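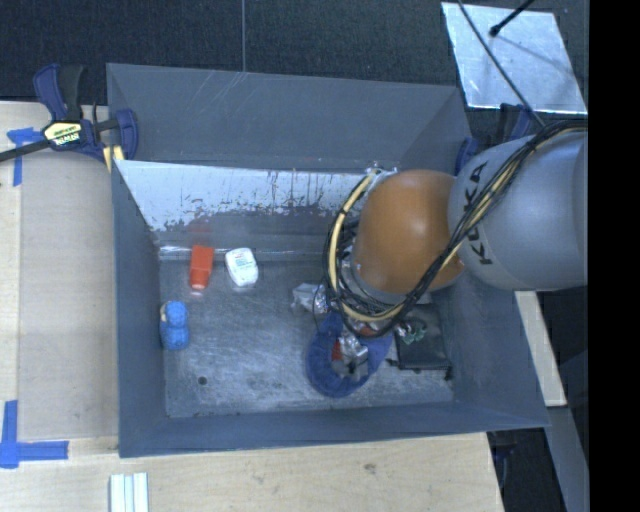 Bin picking cell, KUKA arm over the metal bin

Print this thread | E-mail this thread

How many grasps before you train? And when do you change out the objects?
Started by urodside_tom, October 12, 2021

urodside_tom wrote:
Hello everybody, and thank you in advance for reading, I know I go on a bit. I've been lurking since last December and have learned an awful lot from the folks here, so I figured it was time I brought a question of my own.

We're collecting grasp attempts for a picking model. The arm goes into the bin, tries a pick, lifts, we record whether it's holding anything, it drops the item back in and goes again. We are at 327 attempts on the current batch of objects, which is a mixed bag on purpose: a red-orange boxy thing, a white rounded container, a blue two-lobed thing, a flat black pouch, a silvery wrapper, and a soft blue ring-shaped item with a thick rim that I have come to love and hate in equal measure. My plan was to keep the same objects in until we hit 2 batches' worth and then swap everything at once. My coworker thinks we should be swapping one or two items every session. We have gone back and forth on this over many lunches (friendly ones!) and I'd love to hear how the rest of you do it.

Also, is a flat bare metal floor a bad idea? Ours is brushed and pretty scratched up by now, and it throws a lot of shine back at you.

mrs_vorkham wrote:
Welcome, Tom, so glad you finally posted! I'm with your coworker, I'm afraid. When we ran ours at Vorkham we left the same set in for weeks, and the model got wonderful at those objects and hopeless at everything else. We brought in a stapler one morning and it acted like it had never met an object before in its life. After that we went to changing 7 items every 200 attempts and things got a good deal better.

On the floor, I would leave it alone. If your real bins are going to be shiny, then you want shiny in your data, scratches and all.

grillska wrote:
I'm going to disagree with my friend above, with affection. Changing things constantly makes it very hard to know what you're looking at when the success rate moves. Did the model improve, or did you just take out the pouch? Flat things against a wall are miserable for a two-finger gripper, and yours is lying right up near the right wall there. Pull that one item and your numbers will jump and you'll feel terrific for no good reason at all.

What we do is keep a fixed set for testing that never goes in the training bin, and keep it in a box with a lid and a stern note. Then you can swap the training objects however you please and the test set tells you the truth.

mrs_vorkham wrote:
Well, a held-out set, yes, of course! I took that for granted and I shouldn't have. I still say swap often.

İlker Kocabaş wrote:
Good morning from a fellow picker of small things. I would worry less about the objects and more about where they end up. When the arm drops each item back from the same height over the same spot, the pile slowly sorts itself out, and after a while the corners hardly ever get visited. I plotted our grasp positions once and the map looked like a fried egg. These days I have the arm drop at a random spot inside the bin, and every so often I stop it and stir by hand (arm stopped and locked out, please, every time, even if you are in a hurry).

One more thing while I am here. I see clamps at the back corners of the bin and blue tape on the table. Do you check the bin position against the tape each day? Ours crept a little over a long run, and we didn't notice until the arm touched a wall. We lost 355 attempts that we could no longer trust, and I was not pleasant company that evening.

urodside_tom wrote:
Oh, this is so helpful, thank you all. İlker, the fried egg made me laugh and then made me nervous, so I went and plotted ours. Yep. Egg. We've been dropping over the middle the whole time. I'll change that before we do anything else.

The tape does get checked at the start of each day, but only by eye. I may put a step in the startup routine where the arm comes down slowly over two known points on the rim.

Grillska, how big is your held-out set? And do you count it as a success if the arm comes up with two things at once? The wrapper loves to come along for the ride with whatever's next to it.

grillska wrote:
Twelve objects in the lidded box. Double picks we label separately, as their own class, and then decide at training time what to do with them. If you fold them into success now you can't get them back out later without going through every clip, and I have done that, and I don't recommend it to anyone with a family.

ogbonna_k wrote:
We count doubles as failures, period. A customer who orders one item and gets two doesn't send a thank-you card. Well, maybe some do.

grillska wrote:
Fine for your warehouse, but Tom hasn't said what his is for! Keep the label, choose later. It costs you one extra key on the keyboard.

ogbonna_k wrote:
One extra key that the night person will forget to press. We tried it. But all right, if the labeling is done by one careful person, I'll give you that it's the better record.

urodside_tom wrote:
The labeling is all me at the moment, so I'll go with the extra key and let you know how careful I turn out to be. I'm going to set aside a dozen objects this afternoon, then try small swaps like Mrs. V suggests and see whether the test numbers move. Will come back with a new plot once the drop spot is fixed. Does anyone have a drop routine they'd be willing to share, so I don't put something down on the rim my first try?

İlker Kocabaş wrote:
I'll send you mine tonight. Keep the margin from the walls generous at first, and measure it from the longest thing you pick, with the item sideways in the gripper.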